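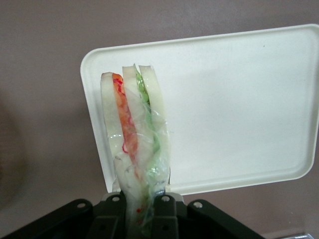 Huguette thinks the Bastville reels are two different prints spliced together, and that I should stop calling them one film. Her note on the bench said the title cards change lettering after the church picnic and the grain gets coarser too. Fair enough, I'd been staring at the picnic so long I missed the cards!

Oct 19, 2025. Reel 2 through the scanner, 3,666 frames, one stop for a bad splice (retaped, the old cement just flaked off). Shrinkage is worse at the tail than the head. Reel 1 was 2,629 frames back in February and I still haven't logged the tears properly - must do that before Belmiro asks again.

Still no credits anywhere. Belmiro is sure it's a Nereo picture, one of the all-Black cast comedies they sent round the small-town houses, but the leader only has a pencil 5 on it and that could be anything. I'd love him to be right. The woman playing the landlady is so funny, great timing, and I can't find her name in any of the Nereo flyers.

Next: compare edge codes on both halves, then ask Sukprasert if their nitrate can has the missing ending.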